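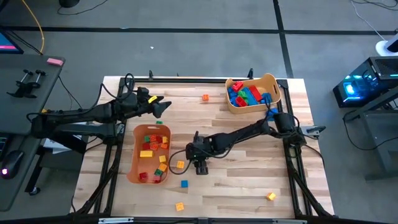 Do we need to book for the open day at Diltonstead, or can we just turn up?

Turning up is fine for the main hall. The robot bench is in the small workshop at the back and takes 19 people at a time, so for that part you need a slot. Slots can be had by replying to this message, off list please, with two choices of time.

I have had several other questions since my last message, so I am putting that one below and answering the rest in one go.

Earlier message to the list, August 2026:

> The Riralden group is holding its open day at the Diltonstead workshops again.
> Doors open at 10.00 and we close at 16.00. Entry is free to members and their
> families. Non-members pay at the door.
>
> The main item is the two-arm sorting bench, which some of you saw in pieces
> at the December meeting. It will be running toy building blocks and two bins
> on a wooden table. Visitors can watch, and can also take a turn at moving
> the blocks about between runs.
>
> The Ternska people are bringing their line-following carts and will have a
> stand by the entrance. Bondarchuk will be selling second-hand motors, cable
> and connectors as usual. Cash preferred.
>
> Parking is limited to 75 cars. Please share if you can.

What does the bench do?

It picks up blocks from the tabletop and puts them into the bins. There is an arm on either side and each has a gripper on the end. We start with loose blocks on the table and let it work. A run ends when the table is clear or when we stop it. We stop it more often than I would like.

Does it sort by colour?

That is the aim, but don't expect tidy bins. Yellow and orange are the hard ones, and reds of different shades give us trouble as well. At the last trial evening we did 200 picks and I wrote down 19 drops, most of them with blocks that were lying against the wall of a bin. Blocks out in the open on the table are much easier. I will have the log sheets with me if anyone wants to go through them.

Can children have a go?

They can place blocks on the table between runs. While the arms are powered, everyone stays behind the tape, adults included. One of us will be at the stop button the whole time. Please don't lean on the rails round the table or touch the clamps. If something shifts by even a small amount we have to set it all up again, and last time that cost us most of the afternoon.

Long hair tied back and no dangling lanyards, please. We will hand out sticky labels for names.

Is there a talk?

A short one at 11.30 and again at 14.00, in the main hall. It covers how the arms were mounted, how the cables are routed along them, and what we would change. The cable routing has taken more of our time than any other single job. There has to be enough slack for the arm to reach across the table, and slack hangs in loops near the bins. We have tried a few arrangements and none is perfect. If you have dealt with this on your own machine, please come to the talk and say so – there will be time for it.

Can I bring my own blocks?

Plain ones in a single colour, yes. Nothing with stickers or moving parts. We have 500 in the store cupboard already, so there is no need, but odd sizes would be of interest. Put your initials on them if you want them back.

What about the program? Will it be shared?

The settings files will go on the group's page after the open day, once I have taken out the bits that only make sense on our computer. I can't promise a date. Anyone who wants to copy files on the day should bring their own memory stick.

Getting there

Use the side gate, as the front one is locked at weekends. There is a step up into the workshop and a ramp round the left of the building. The ramp door has to be opened from inside, so ring the bell and wait. Tea and coffee are in the main hall. Please don't carry cups through to the bench.

Two things I still need. First, a pair of folding screens to keep the sun off the table in the afternoon – the light comes in low after about two and the colours go wrong. Second, someone to take over the sign-in desk from 12.30 to 13.30. Reply to me directly for either.

Slots taken so far are mostly in the morning, so the afternoon is the better bet if you are flexible.

Riralden group, open day desk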